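Chapter 8
Where Did We Put It? Taped Grids and the Measuring of Placement

There is an old complaint among people who work with robot arms, and it goes something like this: the robot did the job perfectly well, and then we couldn't say how well. Anyone who has spent an afternoon watching a gripper pick things up and set them down again will know the feeling. You sit there with a notebook, you write "good" and "good" and "a bit off," and by evening you have a page of opinions and very little you could show to a colleague.

In the last chapter we talked about picking, which is a fairly forgiving thing to score. Either the object leaves the floor or it doesn't, and two people watching from across the room will nearly always agree. Placing is another matter. An object can be set down upright in the wrong spot, or in the right spot but turned the wrong way, or so close to the right spot that whether you call it a success depends mostly on how long ago you had lunch. This chapter is about the plainest tool we know for taking some of that guesswork away, a grid of tape on the floor, and about what can be learned from it if you are patient.

The method as we teach it comes out of the work that Tineke Verstraete and Pieter Vandenberghe did for the Grirnow placement study. They had begun with a far grander plan, with markers on every object and a set of ceiling cameras to follow them. Setting it up took most of October. When it was finally running, Pieter found that he was spending his mornings on the ceiling cameras and his afternoons on the ladder, and that the robot itself was getting hardly any of his attention. The tape went down on a Monday, more or less out of impatience, and the ladder went back to the store room.

What they wanted was simple enough to say in a sentence. Given an instruction such as "put it in the cell on the lower right," how often does the object end up inside that cell, and when it misses, which way does it miss? A grid turns both of these into something you can read straight off the floor. The lines are boundaries, so a placement is inside, outside, or touching. And because the cells have neighbors, a miss has a direction as well.

The view they scored from was the one from the wrist camera, looking down. Students are often surprised by this choice, and it is a fair thing to be surprised by, so we will spend a little time on it. A fixed camera overhead would give straighter lines and the same view every time. But the wrist camera sees what the controlling program sees, and if the program is making its mistakes because of a slanted line or a patch of glare, you would like to be looking at the same slant and the same glare when you try to understand why.
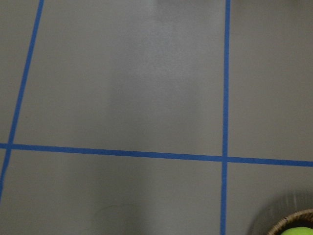 A line that is straight on the floor need not look straight up and down from the wrist, and two lines that are parallel on the floor can lean quite differently from each other. Roos De Graaf, who joined the study in its second round, made a habit of having new scorers sketch the cells on paper before they judged anything. Those who skipped the sketch tended to judge "left" and "right" by the sides of the picture, and those who did it judged by the tape. The tape is what counts. Please keep this in mind when you reach the exercises, where it will matter more than anything else in the chapter!

The color of the tape deserves a word too. Blue on a gray floor is easy for a person to see and easy for a program to pick out, and it keeps well clear of the brown of a woven basket or the yellow-green of a tennis ball. Glossy floors are a nuisance, as light bouncing off them can wash out part of a cell, though a strong color will usually hold up. Shadows cause more trouble. An object throws a soft dark region around itself, and a careless program will take the shadow for part of the object and report that it sits nearer to a line than it does. In the Stavwood trials, which we come to in section 2 of this chapter, this one mistake made up a large share of the placements that had been wrongly marked as touching.

Now to the result itself. The Grirnow study scored 353 placements, and each was judged by 2 people working apart. Where both agreed, the judgment stood. Where they differed, the pair sat down together with the picture and talked it over, and they wrote down their reason as well as their answer. Those written reasons have been, to our minds, the most useful thing to come out of the whole study. Nearly all of the disagreements were over touching, and very few were over which cell the object was in. People are good at saying where a thing is. They are much less sure about where it stops.

Nataša Ristić later suggested a small change that we now use throughout this book. She dropped "touching" as a final verdict and asked scorers to say whether the base of the object, the part resting on the floor, crossed any strip. A rim that hangs out over a line does not count, and neither does a shadow. It sounds like a fussy distinction, and our own students grumble about it every year, but it gives the scorers one clear thing to look for.

Before you go on, you may like to lay a small grid of your own. A few strips of tape will do, and any basket or box that sits flat. Press the tape down well where the strips cross, and put your object in one cell and look at it from several heights and angles, writing down each time how close to the nearest strip it seems to be. Then measure it with a ruler. Keep the page, as we will be using your numbers in the next section, where we begin with the question of how large a cell ought to be.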